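The wrist camera went gray at step 223, and it took me most of April to find out why

The short version, for anyone who lands here from a search: our drawer-opening policy was failing in simulation because the camera near plane and the collision margin disagreed with each other, and the fault only showed up when the base was spawned close to the cabinet.

The long version starts with Sterkero, the simulator wrapper we have been using at Prernton since winter. The task is simple. A mobile arm approaches a kitchen unit, finds a handle, closes on it and pulls. We ran 520 episodes overnight and 361 finished. The rest failed, and I had expected most of those to be slips at the handle. They weren't slips. In the majority the arm stalled well before contact, fingers open, with the joint torques climbing until the episode timed out.

The logs did not help much. Commanded and measured joint positions drifted apart, the controller kept integrating the error, and the safety stop never tripped. That last part bothered me more than the stall. On the real arm the same torque profile should cut power. In simulation the stop was reading a filtered value, and the filter window had been left at a setting copied from the Tanasarn config, which belongs to a much slower arm.

I fixed the filter first and reran. Now the stop tripped as intended, in the same episodes. Good, but the cause was still there. So I sorted the failures by spawn pose and found that 19 spawn poses accounted for nearly all of them. Every one put the base too close to the cabinet and rotated the wrist on the way in. With the near plane set too far out, nearby geometry dropped out of the render, and the policy steered toward space that was free in the image and solid in the physics.

I then went through wrist views from the approach, looking at how much of the view was left for the handle once a large surface got close.

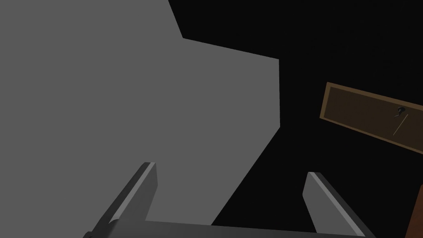
Wovirbridge Manipulation Group – Simulation and Safety

The fingers are wide open with nothing between them, and the gray surface fills most of the left side. The only handle in view is the small dark one on the brown panel at right. Everything is tilted, so a policy trained on mostly level views has little to work with.

Changes made so far: near plane pulled in, collision margin matched to it, spawn poses checked for clearance before an episode starts, and the stop filter set per arm with no default. If the value is missing, the run refuses to start.

Still open is the integrator. It should not wind up against a blocked joint for that long, whatever the camera sees. I have a clamp on a branch and will merge it after the next overnight run.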